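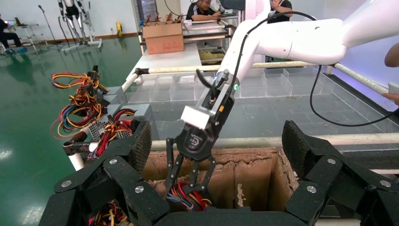 A white robotic arm with a two-finger gripper holds a bundle of colored wires in an open cardboard box.

Prelov Arranges Financing for 502-Unit Stirier Apartments

Aug 12, 2020 — Prelov announced today that it has arranged construction financing for Stirier, a 502-unit apartment community to be built on a former rail yard by developer Lakico. The fixed-rate loan was placed with Bosman, a regional life insurance lender, and carries a term of 17 years, with interest-only payments during construction and lease-up.

Stirier will have studio, one-bedroom and two-bedroom apartments in four buildings. Plans call for a 725-space parking garage, a fitness center, a dog run and 4,000 square feet of ground-floor retail space facing the main street. Site work is scheduled to begin in October.

Els Willems, senior director at Prelov, led the financing team on behalf of Lakico.

"Lakico came to us with its permits in hand and a general contractor under a fixed-price agreement," Willems said. "Several lenders quoted on the loan. Bosman offered the longest term and was willing to lock the rate at application."

The property is a short walk from a commuter rail station and two bus lines. Lakico will manage the community through its own property management division.

"We have owned this land for six years," said Thijs De Graaf, chief financial officer of Lakico. "The long term fits our plans — we build to hold."

About Prelov

Prelov is a commercial mortgage banking firm that arranges debt and equity for owners of multifamily, retail and industrial property.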